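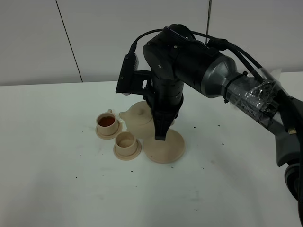 Chapter 6
Pouring: The Part Everyone Skips

I learned to pour tea badly. For years I tipped the pot over fast, got a puddle in the saucer, mopped it up with my sleeve and thought that was simply how tea worked. Then I started teaching the table service course at Tunen, and on my first morning I poured for a whole row of students and left a wet trail from one end of the cloth to the other (they were very polite about it!). I went home and practiced with cold water over the sink until I could do it without looking worried.

So this chapter is about the pot and the cup and the short trip between them. Chapter 5 dealt with leaves and water. By now you should be able to make something worth drinking, and I'd hate for you to lose a third of it on the tablecloth.

What you'll be able to do by the end

Pick a teapot for the number of cups you need to fill
Hold it so your wrist stays straight
Start and stop the stream cleanly
Fill a row of cups so they all taste the same
Explain to a friend why their pot dribbles

Words to know

Spout: the tube the tea comes out of. Short spouts pour quickly and stop quickly, and they want the pot brought in close. Long ones give you more reach but they hang on to a last mouthful.
Knob: the little handle on the lid. It gets hot. Use a cloth or a fingertip.
Lip: the very end of the spout. Most drips start at the lip.
Vent: the small hole in the lid that lets air in. Put a finger over it halfway through a pour and watch what happens.

6.1 Looking at the pot before you lift it

Put your teapot on a plain table with a few cups to one side and nothing else near it. I mean it about the nothing else. Move the sugar, move the flowers, move your phone. I like a light, bare tabletop for learning because a spill shows up right away and wipes off in a second.

Now look at the shape. A round-bodied pot with a short spout, in a plain pale color, is what I hand to beginners. Round pots are easy to tip because the weight stays low, and the short spout tells you very clearly where it's pointing. It doesn't have to be an expensive one. A child's toy teapot is fine for the dry exercises in this section, and I still use one when I'm showing the angle to a big class.

Turn the pot so the spout faces the cups and the handle faces your pouring hand. If you have to reach across the pot to grab it, the pot is in the wrong place, so slide it over and start again.

6.2 Lift a little, tilt a little

Most people lift far too high. I did too, I thought it looked fancy. Bring the pot just clear of the table, keep the spout close to the cup, and let the tilt do the work. If the lid is loose, rest a fingertip on the knob. Go slowly until you see the first thread of tea, then tilt a bit further and hold it there.

Stopping is the harder half. Tip the pot back in one quick, small movement. If you ease it back bit by bit, the stream gets thin, curls under the lip and runs down the outside of the spout, and there's your puddle.

Try it now

Fill your pot halfway with cold water. You need three cups and a dry paper towel under each one.

1. Pour the first cup to halfway and stop.
2. Do the same with the second and third.
3. Go back the other way, third to first, and top them up.
4. Lift each cup and check the towel.

Write down which towels got wet and at what point in the pour it happened. Do the whole thing again tomorrow with your other hand. Mine was terrible, and I was sore about it all through September.

There's a longer version of this exercise on page 86, with a full pot and a tray. Leave that one until you've read 6.3, where we look at handles.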